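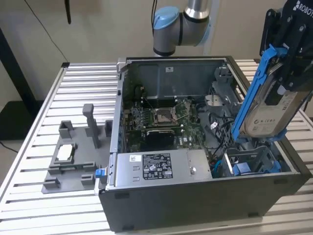 **Gemside blue drive carrier, 3.5 in**
Refurb tower parts > drive bay

Fits the gray plastic cage in our refurb Ultik towers. Sold as the carrier only, or with a hard disk already mounted. Pick from the menu.

**In stock:** 118 bare, 10 with 1000 GB drive, 4000 GB version back in January

**What you get**

- one blue plastic carrier
- with-drive option: drive wiped, tested, label left on
- no cables. Use the ones in your tower

**Fitting it**

1. Power off, cord out. Lay the tower on its side, open side up.
2. Take off the side panel. Slide, lift. Don't yank.
3. Find the cage. Blue clips at the base, black and blue cables running off toward the board.
4. Connector end of the drive toward the cables. Lower the carrier in straight, both sides level.
5. Push till it clicks. If it stops halfway, pull it out and start over, dont force it.
6. Data cable, power cable, panel back on.

Do it before the CPU goes in if you're building up from a bare board. More room for your hands. Just keep fingers and carrier well away from the open socket, bent pins are not covered.

**Will it fit mine?**

Full size Ultik tower, dark gray shell, silver metal inside: yes. The slim Ultik: no, different cage. Tapia cases: the old ones yes, newer ones no, and we can't tell which from the model number alone. Send a picture of the cage to Natalia Varela at the parts desk before you order.

2.5 in drives need the Skalelau adapter, seperate listing.

**Notes**

- Color is blue. Shade varies batch to batch, same part
- Carriers are used. Scuffs, sometimes a bit of old sticker glue
- Bulk (10 and up) ask Apolinar Tovar for a price, he's in till 4 pm
- Power supplies and heatsinks are listed under Tower Internals

**Returns**

Bare carriers, any reason, just send it back. With-drive: only if the drive is faulty, and put the order number on the box please. Wendy Bainbridge handles these, allow a few days in busy weeks.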